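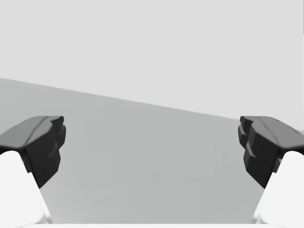
Open Wide, Then Wait: The Small Rules Behind a Good Simulated Grasp

28 April 2024
Search articles Search
53 shares 3 comments

Every test run at Morna starts with the gripper open. The program may not move toward the table until the fingers have reported their full opening and held it for 30 control steps. New people on the team find this slow. I found it slow too, when I spent a week there in December to see how a small company writes rules for robots that exist mostly inside a computer.

The company rents two rooms above a bicycle shop and sells training software to warehouses. Its simulator, called Kaveck, draws the world in plain gray and white. There is no grain on the table and there are no walls behind it. An engineer explained to me that a pretty picture costs computing time, and that at this stage they wish to spend the time on contact: how two pads meet a thing, and how they let it go.

The rule book has a name also. It is the Gallagher list, after the street where the first version was written, and it fits on four pages. Much of it is about things a visitor would not think to ask. A run must begin from a recorded pose. If the hand is turned relative to the table, the angle must be written in the log, even when it is small. Nobody may change the friction of the finger pads without giving the file a new name. A run that fails stays in the folder.

The last one caused the longest argument. Before the list, people deleted their bad runs, as one deletes a blurred photo. Then a customer, Nuline, asked how often a certain grasp had failed, and the team had only the good ones to show. They repeated the whole set, 400 runs, and this time they kept everything. The customer was not pleased with the result, but it signed the contract.

I asked to see a rule being broken. The engineer took away the waiting period and started the same task again. The hand came down while its fingers were still opening, and one tip touched the table. In the simulator this makes no sound. A number became red, the run stopped, and she put the rule back. On a real arm, she told me, you would be ordering a new finger.

Not everybody agrees with so much paper. One programmer in the second room thinks the list should be half as long, and that a check which can be done by the software should not be also a sentence for people to remember. He has already moved three rules into the code. The opening check is one of them – you cannot skip it now unless you change a setting and sign for it.

The part still missing is the empty grasp. What should the hand do when it closes and there is nothing between the fingers? At the moment it opens again and waits for a person. Some customers want it to try a second time alone. The team has written two drafts of this rule and accepted neither, and the third was on the wall when I left, with many corrections in green pen.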